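Section 4: Setting Up Your First Records Search in Plumel

Once your archive is loaded, the fun begins! Plumel reads court filings, bank ledgers and old newspaper clippings side by side, so a name that shows up in two places finally shows up in one.

1. Open the Cases tab and choose New Case. Give it a short name you'll still recognize in June.
2. Drag in your scanned pages. A batch can hold up to 331 files.
3. Pick a match level. I start at 70 and go lower when the scans are faint.
4. Click Build Index, then go get a coffee – big batches take some 2 hours.

Note: Handwritten pages go into a separate tray. You can type them up later and add them to the same case.
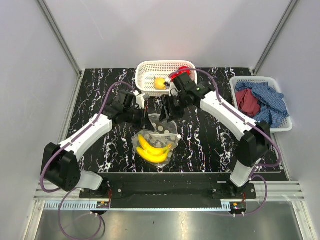

Xóchitl Salinas
Guide Editor, Plumel

5. When the index is ready, type a name, company or account number in the search bar. Try spelling variants too (Lazăr and Lazar, for instance), and turn on Loose Accents to catch both at once.
6. Click any result to see the original page next to the text. I love this view!
7. Use Link to tie two records together, and write a line saying where each one came from.

Caution: A link is a lead, so check it against the source document before you publish a word. Two people can share a name.

Caution: Deleting a case also deletes its notes. Export them first with File > Save Notes.

Imports from Stimwood archives are covered in Section 5.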